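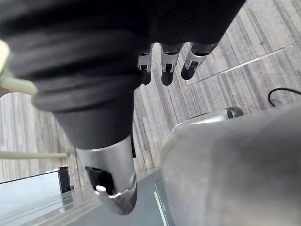 July, late, kitchen table

Day one in the Skivgate room and I have sore shoulders and the same doubts I walked in with. Matheson wants 453 good runs of laundry work by the end of the month. Today we logged 88, and I would call a good many of them padding. Craig Aitken says the padding gets weighed down in training. He has said that on every project I've been on with him and I have never once seen the weights.

The idea, for my own memory when I read this back in winter: I wear the headset and the gloves, the robot copies me, the cameras and joints get recorded, and the model at Nitholm is supposed to learn from it how to do a wash by itself. Cloth out of the basket, into the drum, out again. Then someone changes a basket or a cloth and we do it over.

Mornings were the drum. I don't like the drum. You come in from over the top, the sleeve bunches up, and from the wrist view half of what you get is your own hand. I asked Craig what the model is meant to learn from a picture that is mostly hand. He said it has the head view too. Fine, but then why record the wrist? He went to get coffee. 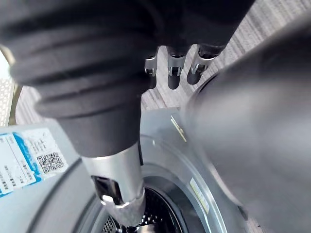
Wrist view over the washer, drum holes showing under the silver wrist piece.

What bothers me more is how polite I am with it. I slow down near the door rim. I wait for the arm to settle. I never fumble if I can help it, and when I do fumble, I stop and mark the run as bad, and it goes in the bin. So the thing will be raised on tidy runs by a careful woman who has done this for years, and the first time a sleeve snags on the rim it won't have one clue what comes next. I wrote this in the notes for Mivis back in the spring and got a thumbs up on the message. A thumbs up is not a plan.

Checked frames after lunch – should have done that at ten. Mixed in with the decent ones I found this, and it had been passed. The auto check looks at whether a frame exists and whether the time stamp is right. It does not ask if there is anything in it.

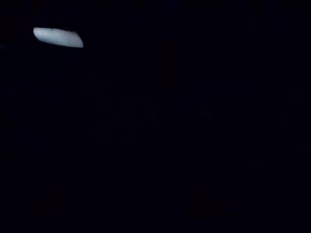
Wrist view, nearly all black. One pale shape upper left, no idea what it is.

I showed Craig. He squinted and said the model can cope with some noise. Maybe so. I'd like to see it cope with this one, since I can't and I was there. We agreed, if that's the word, that I spend the first 80 minutes tomorrow going through frames by eye. He doesn't think it's worth the time. He may be right about the time.

Home by 7, too tired to cook. Ate toast. My wrists still want to turn slowly, I caught myself lowering the butter knife like it cost money. Washed my own clothes and threw them in the machine in one armful, all colors, took 4 seconds. That run would have been marked bad.

Wrote out the setup for the basket runs before bed so I don't have to think in the morning. One basket up on the nightstand, one on the floor, teal and black in both.
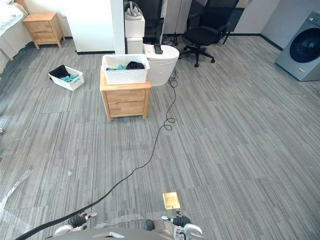

For tomorrow

Frames first, before the gloves go on.
Ask Craig again about keeping the fumbled runs. Get an answer in writing this time.
Turn the floor basket between runs. If it sits at the same angle all day the model learns the angle, and then we all act surprised.
Find out who at Nitholm picks the test cloths. If they test on the same teal and black we train on, I don't want to hear the score.
Bring lunch.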